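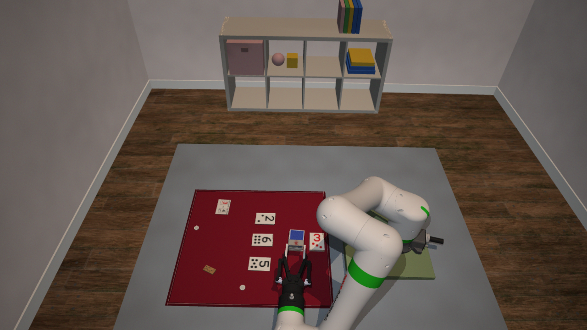 Tülin Tuncer would remove every save point from the second half of Pellico if the decision were hers alone. The players get too comfortable, she told me, and then they are angry when the game finally asks something from them.

The decision is not hers alone. Pellico is made at Wimside, a small studio above a bicycle shop, and for three years the people there have discussed one question more than any other: how often should a role-playing game let you save? I visited them in March, when the second half of the game was being rebuilt again, and I have also played the old version from the beginning to the end, which took me 39 hours.

For those who don't know it, Pellico is a turn-based RPG in the old manner. You lead four travelers through a flooded country called Ditivier, and you fight with a system in which every attack costs either time or food. Food is the more painful one. In the first chapters there is a save point in almost every village, and you can try foolish things without much fear. After the bridge at Baysal this changes. The villages are farther from one another, the enemies learn to steal your bread, and I lost a whole evening to a pair of herons. I am still a little ashamed of this.

The testers had the same problem with the herons. Wimside gave the old version to 944 people and asked them to send their play records. Of these, 700 reached the bridge and 659 fought the herons at least once. What happened after that is the reason for the present argument, because many of them stopped playing the same evening and did not open the game again for days.

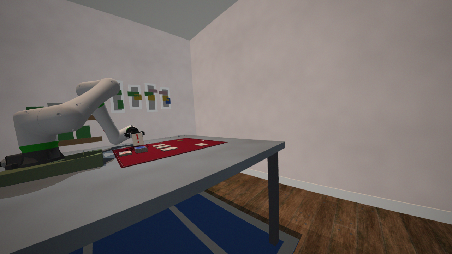
A number 1 card above the gray table.

Tuncer doesn't think this is a bad result. Her opinion is that a player who stops for some days and then returns has understood what the country of Ditivier is, and that the bridge should feel like leaving home. She writes the enemies' behavior, so perhaps it is natural that she defends them. When I asked if the herons could be a bit slower, she opened the file and showed me that they have been made slower two times already.

On the other side of the room there is less patience with this idea. Some in the team have children, and they say that a game for adults must accept that somebody will cry in the next room at nine in the evening. For them a simple suspend save would be enough – you close the game, it keeps your place, and the file is deleted when you load it. Many handheld games did this in the past and I don't remember that the difficulty suffered.

The new version, which I could try for one afternoon, goes a middle way. You can make camp anywhere after the bridge, but the camp eats one full day of food, and if you camp too often you arrive at the next village hungry. I liked it more than I expected. I camped before the herons, I won with one traveler standing, and then I had nothing to eat until the mill. The mill has a shop, but its prices are terrible.

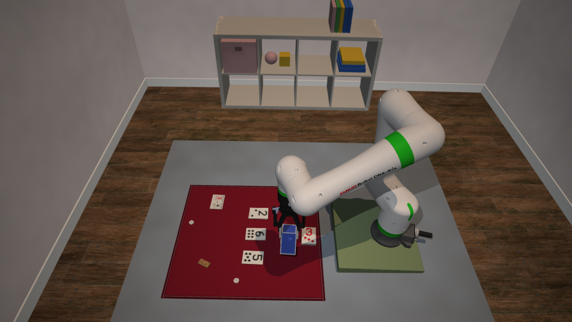 Ottmar Nolte, who played both versions, finds the camp too clever. In his message he said that he spent more time calculating bread than looking at the country, and that he misses the old fear of the long road.

I understand him, although I would not go back. There is one more thing I would ask for, and this is a clearer sign on the screen when the food is close to zero. Now it is a small yellow number in the corner, and during the night battles I could hardly read it. Tuncer has written it on her list. The herons will stay as they are, at least until the next test.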